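Woretti

Shared grocery list and pantry tracker for households that cant agree on who bought the onions. Runs on one small box at home, no account needed.

Status: works for us. Rewrite of the sync part planned for May, don't build anything on top of it yet.

What it does

Keeps one list per household. Anyone adds, anyone ticks off.
Ticked items move to the pantry page with a best-before guess.
Produce gets its own short timer (apples, lemons etc.), see shelf.csv. Edit it, the defaults are Eskil's opinions.

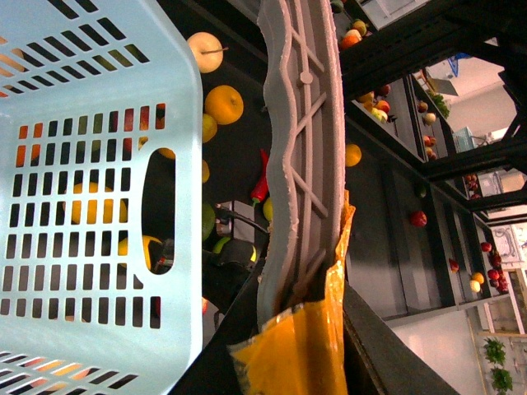
Install

Unpack, copy sample.conf to woretti.conf, set a household name, run start.sh. Opens on the local network only. If the page is blank, clear the cache and reload. Yes, every time you upgrade. Sorry.

Settings

sync_every: seconds between syncs, default 60. Lower drains phones.
keep_days: how long ticked items stay undoable, default 4.
max_lists: 2 for now. More than that and the merge code gets confused.
units: metric or us. Mixed lists are not supported, pick one.

Baskets

A basket is a group of items you buy together, like "soup" or "fruit for the week". Add the basket, all its items land on the list. Removing a basket leaves anything already ticked. Names must be unique, upper/lower case is ignored. Nested baskets: no.

Basket icon in the app is the light blue one, perforated sides, oval hand holes. Shafiq drew it, old green one is gone from the theme folder. 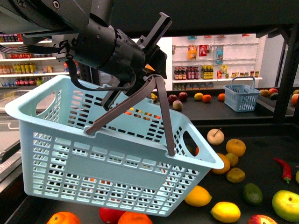
Known problems

Two people ticking the same item in the same second gives you a duplicate in the pantry.
Import from Skima drops notes. Quantities come thru fine.
Korean item names sort at the bottom, Ha-rang Noh has a patch, not merged.
Printing cuts long names.

Credits

Eskil Eklund (server), Shafiq Siddiqui (icons, theme), Philomena Asamoah (shelf data, most of the testing). Date parser lifted from Shim with permission.

License: MIT for code. shelf.csv is free to use, credit Philomena.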